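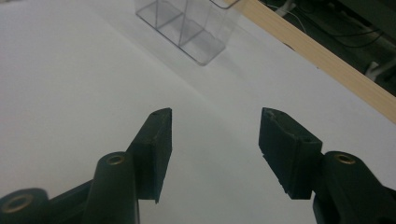

Bindu Namboodiri

Unit 8: Student Placements Abroad

Students placed with the Jalside program work in pairs, each with a local partner from the host community. The March placement supports a literacy and savings group with 300 members, most of them women who trade at the town market.

Before the seminar, read the Fulitberg report and prepare a response of 600 words. Consider who sets the goals of a placement – the host group, the sending body or the student – and how the work continues after the student leaves. Submit responses to Satish Sastry by 3/3/23.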